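When the grippers stopped agreeing with each other

Lallow, 1/5/26

The fault that cost Lallow most of a data collection run did not stop a motor or trip a breaker. It put a constant error into the recorded position of the left gripper, and the recordings looked normal. The engineer responsible for the hand-held gripper program agreed to go over it on the condition that the discussion stay with the equipment.

The grippers are built by Zestico and tracked by the printed marker cubes mounted on them. Software from Nirkley finds the marker faces and works out where each gripper is. In June the team replaced the cube on one left-hand unit after a drop. The new cube was seated 7 millimeters too far forward on its post.

"It clicked, so it was accepted as seated," the engineer said. "There are two positions where that mount clicks. The drawing shows one of them."

The tracker had no means of noticing. It measures the cube and applies a fixed offset to get the fingertips. With the offset wrong, every fingertip position from that unit was wrong by the same amount, and the reported confidence stayed high.

A total of 840 recordings were made before the error came to light. It appeared on the arm at the Villanueva site, during playback of a learned door-opening task. The arm closed its left fingers short of the handle, then pulled. On one attempt the right gripper was already holding the door, and the two arms loaded against each other until the force limit stopped them.

"The stop worked as specified," the engineer said. "I would still class it as a safety matter. We were relying on the last layer."

The first theory was arm calibration, and up to 10 working days went into it. The arm was sound. The cause was found when someone put both grippers tip to tip on a bench and read the distance between them from the software.
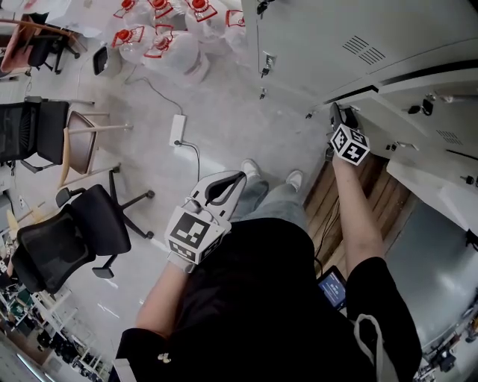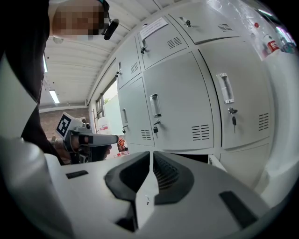

The playback failure has changed how a session begins. Before any recording, the operator touches the two sets of fingertips together and the software compares the result with zero. Anything over 2 millimeters blocks the session. Cabinets and lockers remain in the task set, and the engineer considers them a fair test of the correction: a key hanging from a locker door, or a recessed pull handle, leaves little room for a tip offset. "On a large box you can be wrong and still pick it up," the engineer said. "On a small key you miss."

The check has a known gap. It compares one gripper with the other, so a matching error on both units could pass. A fixed reference block for the bench has been drawn up, and Lallow has asked Zestico to change the mount so that the cube can lock in one position only. Zestico has supplied a trial part – the team has fitted it to one pair and is still measuring.

The affected recordings were kept. The offset was constant, so the left-hand positions could be corrected in software, and the corrected files carry a separate label. They will not be used for any task where both grippers hold the same object until the arm at Villanueva has repeated the door test at reduced force.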